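Brisasby Residents' Newsletter
16 Apr 2018

The dinner party, and other things we used to do

My wife and I worked out the other week that we had not had people round for a proper sit-down meal since we bought the big table. This is awkward, as having people round was the whole case for buying the big table. I made that case myself, in the shop, with my hand flat on the wood like a man swearing an oath.

Since then the table has mostly served as a place to put post. We eat at one end of it, side by side, facing the window, like passengers.

I mentioned this to Malte Wunderlich over the fence and he said they were exactly the same. They own a fish kettle. They own eight fish knives that came from his aunt in Furach, in a box lined with blue felt, and the last time the box was opened was to see whether it would do for batteries. So we agreed, in the vague way you agree to things over a fence in January, that somebody ought to do something. It then rained for the rest of the winter and we all went back indoors.

I have been trying to work out when it got so difficult. My parents had people round most Saturdays and I don't recall anyone fretting. The food was a casserole. If you didn't care for casserole there was bread. The pudding came out of a packet and was whisked in front of the guests by whichever child was nearest. One couple always stayed until the milk had practically arrived, and my father would begin winding the clock at them.

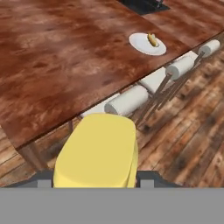
Now it takes 3 weeks to find a date. You send a message suggesting the Friday, and one lot can do the Friday but only if it's early, and the other lot can't do early but could do the Friday after, when you yourself are at your sister's. By the time everybody has a day they can all manage, two of them have gone off wheat. I have no quarrel with people who have gone off wheat. I would simply like to be told before I've made the pie.

Then there is the business of the recipe. My mother had one cookery book and it fell open at the right page by itself. I looked up "easy main course for six" and was given 655 suggestions, the first of which wanted the lamb started on the Thursday. The second called for a thing called Balogh paste, which the writer said I would find in any good shop. I tried two good shops. In the second, a very patient young man asked me to spell it, and then asked whether I might mean paprika. I still don't know whether I did.

I should admit to the menu we settled on in the end, when we finally set a date and stuck to it. Soup, from the freezer, described as "a little soup". Chicken with lemon, done in one tin. Potatoes. A green salad which I dressed far too early, so that by nine o'clock it had the look of something left out on a lawn. Cheese. A tart from the bakery on the corner, moved on to our own dish in the hope of confusion. Malte asked for the recipe and I'm afraid I gave him one.

Seating was the other thing. My wife believes in place cards. I believe people should sit where they like, and the result of my believing this is that everyone stands behind a chair for several minutes saying "no, you, please" until the soup has a skin on it. We had place cards. They were cut from the back of a cereal packet and if you turned yours over you got part of a free offer.

And it went well! I don't say that to boast. There was a long silence after the soup during which I could hear the fridge, and I told my story about the ferry, which has never gone well and didn't then. But after that somebody asked what had become of the old Nuvatard shop, with the lampshades, and we were away. Everyone had bought a lampshade there. Everyone still had it, and everyone hated it. We got a solid hour out of lampshades. Nobody went home until half past twelve, and I caught myself looking round for a clock to wind.

What I took from the evening is mostly practical. Put the salad together late. Buy more bread than seems sane. Don't apologise for the food as you carry it in, as people will start looking for what's wrong with it. Candles are kind to everybody over forty and to most chicken. Leave the washing-up till morning, unless you want your guests to go home, in which case run the hot tap.
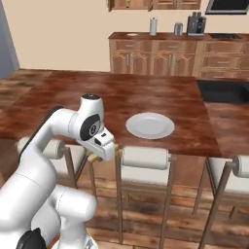

Do you have to invite people back once they've had you round? There's no rule, but most people like to be asked within the half year, and soup and cheese on a weeknight counts in full.

Several of you will now be thinking that this is all very well for people with a big table. It makes less difference than you'd suppose. The best meal I ever had in this village was eaten off an ironing board, set low, with a sheet over it, in the year the Station Road cottages were being rewired. There were five of us on garden chairs. The host had one working ring and used it for sausages. I remember it far better than I remember several weddings, including, my wife says, parts of our own.

So here is the proposal, such as it is. On the last Saturday of next month, anyone who fancies it has someone round. They needn't be friends yet. They might be the people two doors down whose parcels you take in. Cook what you like, or fetch it in. If you'd be glad of an invitation and don't want to sit about hoping, put your name through our letterbox and we'll pass it to somebody with a spare chair. Say if you've gone off wheat.

We can lend out chairs (folding, one of them with opinions), a large pan, and a tablecloth with a mark on it that is best covered with a jug. Malte has offered the fish kettle to any household with a fish. He would like the felt-lined box back, and asks that it not be used for batteries in the meantime, as that is now what he keeps in it.

3 comments | 305 shares

Contact the newsletter | © 2018 Brisasby Residents' Newsletter | Back to top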